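About us

Hello! I'm Philomena Tully and I run the robotics club at Flarkcombe School, which mostly means I hold the key to the room, order the cable ties and get asked difficult questions by fourteen-year-olds. If you've landed on this page you're probably a parent, or a pupil who's heard that we've got robot arms (we have!), so let me tell you what we get up to.

The club began with a cupboard, a box of second-hand motors and far too much enthusiasm. We meet after lessons in the old pottery room, which still has clay in the corners however often we sweep. There are 29 of us on the list at the moment, from Year 8 up to the sixth form, and on a good week most of them turn up. Some come to write code, some come to build, and a few come to sit on the radiator and offer opinions, which is a perfectly respectable way to start.

Our big project this year is called Burimix, and it's about gift wrapping. We wanted a job that everybody has done with their own hands and that everybody finds a bit fiddly. Moving a wooden block from one spot to another is fine, and we did plenty of that in our first term, but a ribbon is a different beast altogether. It slides, it twists, it hangs off the gripper at an angle you hadn't planned for, and it never starts in the same shape. So we have two arms working side by side, a pile of boxes in cheerful colours and a great deal of ribbon. 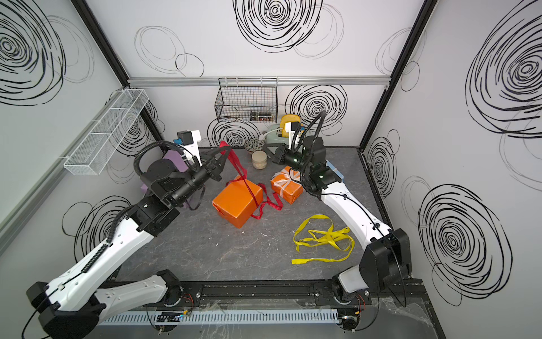
Rohan says he wouldn't have bothered with ribbon at all and would have gone straight for sticky tape, and that he's still waiting for someone to give him a proper answer as to why we didn't.

Well, Rohan, we did talk about tape! It sticks to the grippers and then it sticks to whoever is trying to get it off the grippers, and I had visions of the whole of August spent with a bottle of label remover. Ribbon can be used over and over again, so one reel keeps us going for ages, and if an attempt goes wrong we shake it out and have another go. Tape may get its turn next year. I'm promising nothing.

The pupils split the work between them. One group looks after the arms themselves (joints, cables, grippers, the lot), and another writes the programs and keeps the log. We've logged 961 attempts so far, and I do mean logged, with a line for each one saying what the arms were asked to do and what they did instead. I nag about the log constantly. When something starts going wrong on a wet evening it's lovely to be able to scroll back and find that it went wrong in exactly the same way three weeks ago, and that somebody wrote down what fixed it.

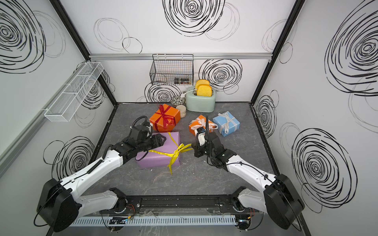 Flarkcombe School Robotics Club | Design and Technology Department

Now, the competition. Every winter we enter the Skyrme Cup, where school teams show a robot doing a household job in front of judges who are allowed to ask anything they like. Our day is 17/12/2022, and yes, that does mean giving up a Saturday, and yes, there will be bacon rolls. Each team gets two runs and the better one counts. Last time we went with a sock-sorting robot named Undden, who did beautifully in rehearsal and then put every single sock in the same tray on the day. We came home without a prize and sang all the way back in the minibus.

You don't need to know anything to join. I'll say that again for the parents who email me: your child does not need to know anything! New members spend their first few weeks learning to move one arm by hand control, slowly, with someone older beside them, and after that they choose the bit they like. We stick to a few rules. Hair tied back, hands out of the work area when the arms are switched on, and no one leaves until the ribbons have been sorted. That last one gets the loudest groans, and it's a job for everybody, sixth formers included. 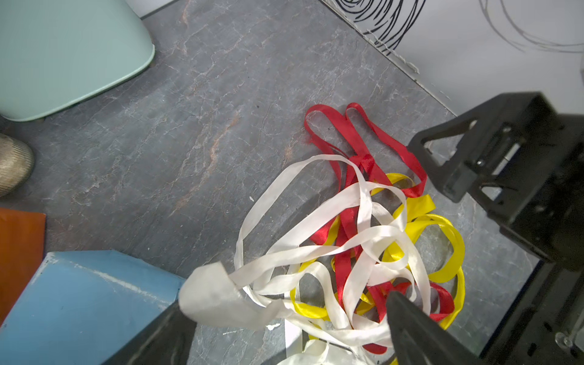

I've been known to put the kettle on while it's being done, so it isn't all hardship. It's also when the best conversations happen. Half the ideas in Burimix came up while people were sitting about picking at knots, including the notion of teaching an arm to find a loose end and pull, which is what our Year 10s are working on now. It's slow going and they're completely hooked.

We cost nothing to join, although we're always glad of odd ribbon, sturdy boxes with lids and biscuits. If you'd like to come and have a look, leave a note for me at the school office or just knock on the pottery room door after the last bell. Knock loudly, please, as it gets noisy in there.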